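Jestham open day, handling demo. Speaker notes, R. Raptis
Talk slot after Chrysanthi Karamanlidis. Keep to time.

Opening
Say who we are and where the visitors are standing. Videck paid for the benches. Andreadis wrote the task list. Do not read the task list out.

Before the arms move
Visitors stay behind the line. Questions go to Achilleas Mavromatis, who has the stop button. Repeat once for people coming in late.

What to tell them
The task is clutter: ordinary items on a table, picked and placed into a basket. Layout changes between runs. Mention 1,969 logged attempts to date, then move on. If asked about cycle time, the answer is that we do not tune for it yet. Grip force is capped in software. Bottles on their sides are harder than bottles standing up, and round items shift when touched.

Pause here for the pictures. Let people look.

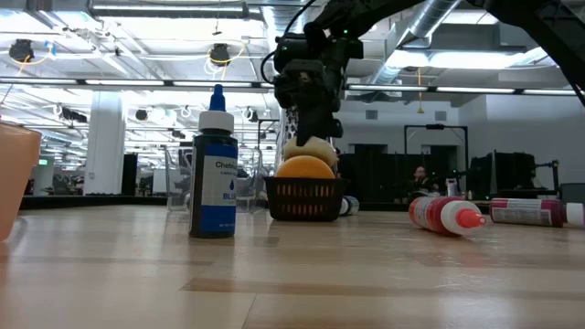
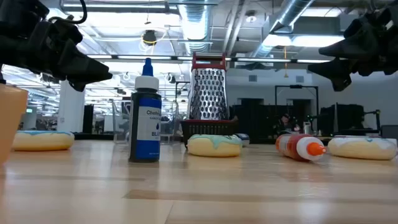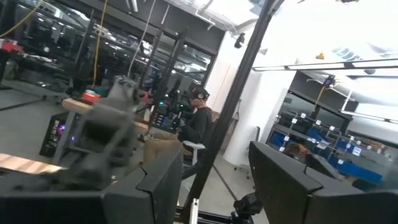 Next point is data. Each run is stored with joint positions and gripper state, and bad runs are kept and tagged. Jutunach handles storage. Chrysoula Triantafyllou can take questions on format.

Likely questions
Price: refer to the handout.
Glass and liquids: in scope for October.
Can children try it: no.

Close by sending group 2 to the next bench. Leave the slides on.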